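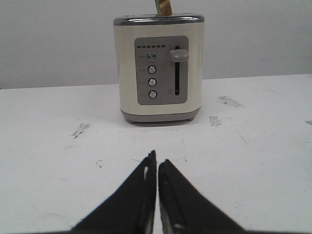

The arm will only take over the dull part and all the hours stay as they are, according to Mazurek. Has anyone seen that hold up?

Ankica Vukčević
Posted 25th January

I work the breakfast line in a staff canteen in Clivham. We do 390 breakfasts on a normal weekday and toast goes with most of them. Management is trying out a robot arm from Mazurek (they call the thing Nero) and so far it has been practicing on a plain two-slice toaster with push buttons and a slider lever on the front. We have conveyor toasters. I asked when it would be working on one of those and was told "next phase."

What bothers me is the other stuff. Whoever is on toast also wipes down, answers the customer who wants it barely warm, and spots when the butter is out. None of that is on the sheet Mazurek filled in when they timed us. The sheet says 70 minutes a shift for "toasting tasks" and I am pretty sure somebody upstairs will read that as 70 minutes they don't have to pay for.

There are 7 of us on the rota. What should we be asking for before April, when they decide?

griddle_and_go

Get the hours promise in writing. With names and an end date on it. If it was only said in a meeting it's worth nothing.

My old place had a dish-loading robot and the hours did stay the same, for 10 weeks. Then two people left and weren't replaced, so technically no one was cut.

Noltby Nights

We've had an arm in our kitchen at Noltby for over a year (different supplier) so a few things from that side.

Ask who clears it when it stops. Ours stops a lot – bread slices aren't all the same shape, and a bent one is enough. The person who clears it is always whoever is nearest, and that person already has a job. It took us months to get that written down as a duty with time against it.

Ask for your own timings. Write down everything the toast person does for a couple of weeks, including the butter and the chatting, and hand it in next to their sheet. Don't let them time only the part the machine can do.

Ask to see it work during a real rush on your own equipment. A two-slice toaster on a table with no line of people waiting tells you very little about a conveyor at half past seven.

To be fair, I don't miss the burned fingers. But I still do most of the same work, plus I look after a machine, on the same pay.

moss_lane

just unplug it lol

seriously though do you have a union rep? start there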